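# The Bathroom That Pays for Itself, and Other Stories

Ask anyone selling a house in Madlow what to do first and the answer comes back before you finish the question. Redo the bathroom. You'll get it all back, they say, and then some.

I have heard this from agents, from tile salesmen and from my own relatives, most of whom have never sold a house. So I spent part of January asking where the "and then some" comes from. I'm still waiting for a good answer.

The showroom on Valter Street was the friendliest stop. Bilyk Interiors sells a package it calls the Mekeo: new toilet, new sink, new floor, one wall of something that looks like it came out of a quarry. The folder they hand you says buyers "respond to stone." It does not say how many buyers, or what they respond with. When I asked to see sales figures, I was shown a second folder, which had more bathrooms in it.

The starter version of the Mekeo costs $3,645. The folder puts the gain in asking price at $3,000 "or more," and a good deal is being asked of those last two words. Take them away and you have paid $645 to live with strangers in your bathroom for 3 weeks.

Asking price is also a funny thing to measure. I can ask whatever I like for my house. I could ask double and throw in the cat. What matters is what somebody signs for, and on that point the folder goes quiet. 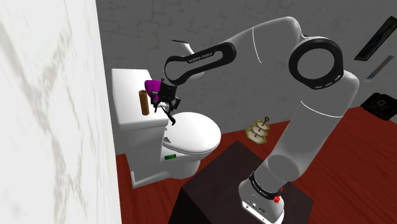 *White marble, gray stone pattern, red-brown floor: a bathroom as a computer draws it.*

Then there is the matter of taste. A remodel for resale is built for a person you have never met, so it gets built for an average of everybody, and the average changes. Pink tile was once the safe choice. So was carpet, right up to the base of the toilet, and I grew up in a house that had it. Somebody surely told my parents it would help when they sold. The next owners tore it out before they had finished unpacking, and I can't blame them.

Fake stone will get its turn. I don't know when, and neither does the man who sold me on it for half an hour while I ate his mints.

What do buyers care about? The ones I talked to at open houses around Madlow had a dull list. They ran the shower to see if it got hot. They flushed. They looked under the sink with a phone light and sniffed. One couple spent a long time on the fan, which rattled, and no time on the tile, which was new and had a little card next to it saying so.

None of this proves the remodel crowd wrong. Open houses are a poor place to do science, and people don't always know why they like a room. It may be that the card did its work without them noticing. But if that's the claim, I would like somebody to make it with numbers from closed sales, and I'd like that somebody not to own a tile saw.

My own bathroom has a sink with a chip in it and a door that sticks in summer. I priced a fix for the door. It was $80, and I'm having it done because I'm tired of shoving it with my hip.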